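Bench notes, July, Pevbridge shop
Table tidy, continued 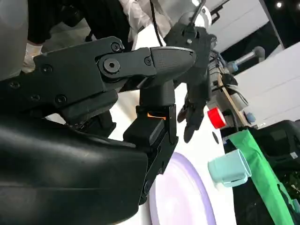
Bench, mid-morning. Red tape located.

Started the entry meaning to write up the Semple hinge samples. Spent the morning on the state of the table instead, so the hinges can have tomorrow.

The red tape is the good stuff, the roll Shamim Naqvi labelled DO NOT BORROW in July of last year and which has been borrowed continuously ever since. I'd like it to live on the peg by the door. I've written this before, see 4 pages back, where I also underlined it. The underlining had no effect.

Tape trial, for what it's worth. Laid strips of the red and the cheap masking tape on an offcut of the bench top, left them over lunch with the radiator on, peeled both. Red came up clean. Masking tape left a gummy line that took solvent and most of my good humour. Use red for marking out where things go on the table and masking for labels on boxes, where the gum can do what it likes.

Sanding: 800 grit on the edge of the offcut was too fine to shift the old glue. Went down a few grades and it behaved. Didn't write down which grade. Sorry, future me.

Stock: tape order to Motelard is in, 6 rolls, colour red, and I did check the colour this time. Their parts list now runs to 1,941 lines and is still not in alphabetical order. Grisov quoted less but wanted us to take a full carton, and we have nowhere to put a carton. We have nowhere to put the 6 rolls either, but that feels more manageable.

Rules for the table, third attempt:
Gloves go in the bin or back in the box. The corner of the bench is neither.
Rags get hung up at the end of the day.
If you take the tape, bring back the tape. An empty core is not the tape.

Shamim read the above over my shoulder and asks me to record that the missing calipers were in my coat. Recorded. They were in the lining, so I maintain they were technically lost.

Still to do: wipe down, find the lid for the solvent, hinges.

3:40, found the lid. Wrong solvent.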